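클로델 월말 정리 다이어리 세트 (레지스)

상품 분류: 다이어리/플래너 > 생활 기록 > 만년형
제조: 레지스
구성: 본책 1권, 월별 봉투 12장, 날짜 스티커 2매
본책 쪽수: 127쪽
종이 두께: 75g 미색지
무게: 515g (봉투 포함)

상품 소개

클로델은 날짜가 인쇄되어 있지 않은 만년형 다이어리입니다. 1월에 사서 시작해도 되고 8월에 사서 시작해도 됩니다. 첫 장에 연도와 시작하는 달을 직접 적고, 그 달부터 열두 달을 쓰면 한 권이 끝납니다. 새해 결심을 적는 칸은 따로 두지 않았습니다. 이전 판에는 맨 앞에 '올해의 목표' 두 쪽이 있었는데, 비워 둔 채 쓰신다는 의견이 많아 이번 판에서 뺐습니다. 그 자리에는 한 해 동안 돌아오는 날짜를 모아 적는 표가 들어갔습니다. 자동차 보험 갱신, 정기 검진, 가족 생일, 제사, 여권 만료일 같은 것을 적어 두는 표입니다.

본책의 중심은 월말 정리 면입니다. 한 달에 네 쪽씩 배정되어 있고, 왼쪽에는 그 달에 처리한 고지서와 영수증을, 오른쪽에는 다음 달로 넘기는 일을 적습니다. 넘긴 일 옆에는 작은 네모 칸이 세 개 있습니다. 한 번 넘길 때마다 하나씩 칠합니다. 세 칸이 다 찬 일은 계속 넘길지 그만둘지 한 번 생각해 보시면 됩니다.

월별 봉투

봉투는 본책과 같은 크기이고 앞면에 달 이름을 쓰는 줄이 있습니다. 영수증, 병원비 계산서, 관리비 고지서처럼 당장 버리기 어려운 종이를 넣어 둡니다. 일반적인 영수증 크기라면 한 봉투에 26장까지는 무리 없이 들어갑니다. 그보다 많으면 뚜껑이 뜨기 시작하니 나누어 넣으시기 바랍니다. 접착식이 아니고 끼워 닫는 방식이라 여러 번 여닫을 수 있습니다.

연말에 열두 장을 모아 놓고 한꺼번에 정리하시는 분도 있고, 매달 말일에 지난 봉투를 먼저 비우시는 분도 있습니다. 어느 쪽이든 상관없습니다. 다만 본책 뒤쪽의 '버려도 되는 달' 표를 쓰시려면 매달 한 번은 봉투를 열어 보셔야 합니다.
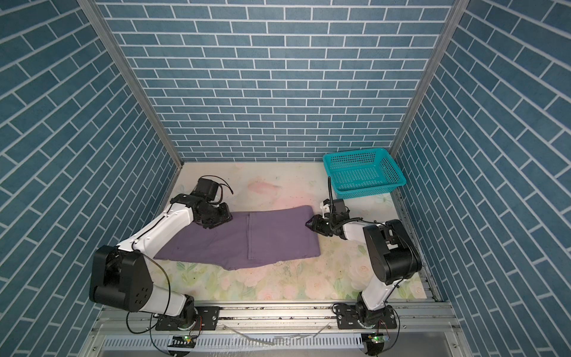

파란 벽돌 무늬 벽과 연한 꽃무늬 매트

종이와 제본

본문 용지는 75g 미색지입니다. 볼펜과 연필에 적당하고, 굵은 만년필은 뒷면에 비칠 수 있습니다. 형광펜은 색에 따라 차이가 있으니 맨 뒤의 시험용 면에 먼저 그어 보시기 바랍니다. 실 제본이라 가운데 면도 거의 평평하게 펼쳐집니다. 처음 한두 주는 앞뒤 표지 쪽이 조금 뻣뻣합니다.

표지는 펄프지에 무광 코팅을 했습니다. 색상은 짙은 회색과 벽돌색 두 가지입니다. 모니터에 따라 벽돌색이 주황에 가깝게 보일 수 있는데, 실제로는 갈색이 더 돕니다. 봉투 색은 표지 색과 관계없이 크라프트 한 가지로 나갑니다.

날짜 스티커

1부터 31까지의 숫자와 요일, 빈 동그라미가 들어 있습니다. 월간 면의 칸 크기에 맞춘 것이라 다른 다이어리에는 조금 작을 수 있습니다. 숫자를 손으로 쓰시는 분은 스티커 없이 쓰셔도 됩니다. 설과 추석은 해마다 날짜가 달라 따로 인쇄하지 않았고, 빈 동그라미에 직접 적으시면 됩니다.

디자인한 사람

월말 정리 면은 트레사 플래너건(Treasa Flanagan)이 설계했습니다. 작은 사무실에서 오래 경리 일을 하다가 집안 서류도 같은 방식으로 묶기 시작했고, 그때 쓰던 양식을 다듬은 것이 클로델의 첫 판입니다. 플래너건은 12월 말에 서류가 몰리는 것은 다른 달에 안 해서가 아니라 다른 달 것을 다시 찾아야 해서라고 설명합니다. 봉투가 세트에 들어간 것도 그 의견에 따른 것입니다.

함께 쓰는 제품

푸시코 서류 상자: 봉투 12장이 세워서 들어갑니다. 본책은 같이 들어가지 않습니다.
벤키란 얇은 펜: 검정, 청색. 월간 면의 좁은 칸에 쓰기 좋습니다.
클로델 봉투 추가분: 12장 묶음. 본책 없이 봉투만 구입하실 수 있습니다.

자주 받는 문의

한 해 중간에 시작하면 달력 면이 남지 않나요?
남지 않습니다. 시작하는 달부터 열두 달을 세기 때문에 8월에 시작하면 이듬해 7월에 끝납니다.

두 사람이 같이 써도 되나요?
월말 정리 면에 이름 칸이 두 개 있습니다. 세 사람 이상이면 칸이 좁습니다.

이전 판 봉투를 새 본책에 쓸 수 있나요?
크기가 같습니다. 그대로 쓰시면 됩니다.

세금 신고용 장부로 쓸 수 있나요?
개인 기록용으로 만든 제품입니다. 신고에 필요한 서식은 따로 준비하셔야 합니다.

배송과 교환

오후 2시 이전 주문은 당일 발송합니다. 12월 말과 1월 초에는 주문이 몰려 하루이틀 늦어질 수 있습니다. 연도나 이름을 적은 뒤에는 교환이 어렵습니다. 쪽이 빠졌거나 제본이 풀린 경우에는 사용 중이더라도 새것으로 바꾸어 드립니다. 해당 부분 사진을 주문 번호와 함께 문의 게시판에 올려 주시면 됩니다.

보관할 때 주의할 점

햇볕이 바로 드는 창가에 오래 두면 표지 색이 옅어집니다. 감열지 영수증은 봉투 안에서도 시간이 지나면 글자가 흐려지므로, 오래 보관할 영수증은 복사해서 함께 넣어 두십시오. 다 쓴 본책은 책등에 연도를 적는 줄이 있으니 꽂기 전에 적어 두시면 찾기 쉽습니다.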